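Call for participants: readers wanted for a study of how people judge claims of responsibility

Drestik is looking for 30 adults to take part in a paid study on terrorism news. We want people who read the news and don't believe all of it. If you do believe all of it, you may apply as well, but please say so on the form.

When an attack happens, somebody usually claims it. Sometimes two groups claim it, and now and then a group claims something that was an accident. Newsrooms then have a short time to decide what to print, and readers have even less time to decide what to make of it. There is a good deal of confident writing on how the public reacts to such claims. Much of it rests on surveys in which people were asked what they would do, and we don't put much trust in that. We would sooner watch what people do with a pile of paper in front of them.

What you would be doing

You will be given a file of 102 short items: statements, news reports, corrections and a few official denials. All concern attacks or alleged attacks in the past. Some of the statements were later shown to be false. We won't tell you which until the end, and in a handful of cases we can't, as the matter was never settled. You sort the items by how far you trust them and write a line or two on your reasons. On the second visit you get part of the file again with extra material added, and you may change your mind or refuse to.

There are no pictures of the dead or injured in the file, and no video. The written accounts can still be unpleasant. You can skip any item and you can stop at any time - you will be paid for the visits you have attended.

Who can apply

You must be 18 or over and able to read English comfortably. You should not be working as a journalist, police officer or press officer, or have done so in the past 10 years. We are not looking for experts, and a degree in security studies will count slightly against you. Anyone who has been directly affected by an attack is asked to talk to us before applying.

What we can't promise

One study of this size won't show how to stop false claims from spreading, whatever you may read about it afterwards. An earlier round at our Tondville office gave results that looked neat until we checked the sorting sheets, and we have dropped them. The Jireš scale, which many similar studies use to score trust, will be used here alongside our own notes, mainly to see whether it measures anything.

Practical details

Two visits to the Gralgate building, a fortnight apart, starting in September. Payment is £600 for the pair, paid by bank transfer after the second visit. Travel is not covered. Your answers are stored under a number, and your name is kept apart from them.

To apply, ask for a form at the Gralgate front desk or write to the study office there. Forms must reach us by the end of March 2024. We reply to everybody, though slowly.
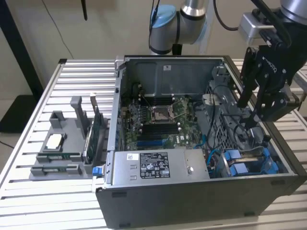
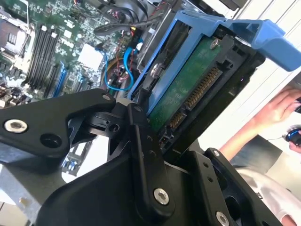
Both photos: desktop computer with the case open.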